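Werkstattbuch, 5. Januar 2022

Neues Jahr, neues Heft, und gleich die alte Baustelle: der Kleister. Eduardo Catacutan hat mir vor den Feiertagen zwei Beutel Flonholm hiergelassen, und heute habe ich mir endlich die Zeit genommen, ihn in Ruhe anzurühren (das Radio lief, der Tee wurde natürlich kalt). Angesetzt mit 2000 ml Wasser, zwanzig Minuten quellen lassen, noch einmal kräftig durchgeschlagen. Klümpchen gab es trotzdem ein paar, also durchs Sieb.

Probebahnen auf Makulatur und auf blankem Gips. Auf Makulatur zieht er wunderbar gleichmäßig an, auf Gips zu schnell – dort grundiere ich morgen mit Fisix vor, stark verdünnt. Die Nähte vom alten Ondeck-Ansatz haben sich bis zu 2 mm geöffnet, das gefällt mir gar nicht. Restrolle 899 bitte nicht anschneiden, die brauche ich im März noch für Macapagal!
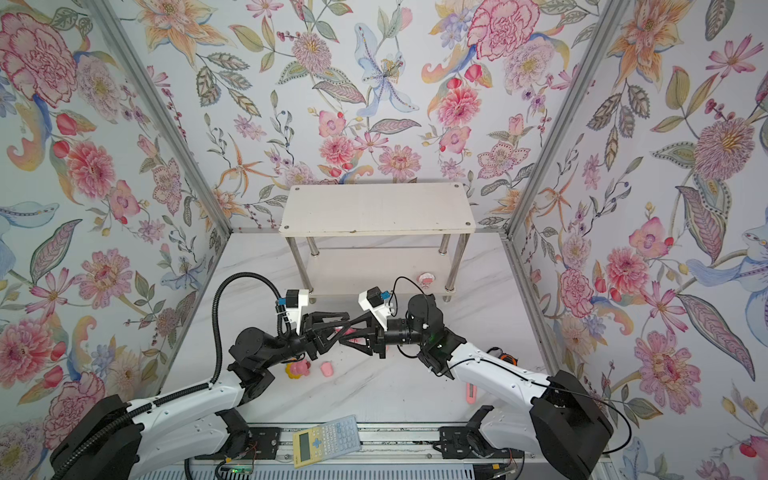 Rubrik: Muster und Rapport

Bei Blumenmustern lieber großzügig zuschneiden und den Ansatz an der Rückwand beginnen, dann fällt der Versatz in den Ecken kaum auf. Quast liegt ausgewaschen am Becken, Eimer bitte zudecken.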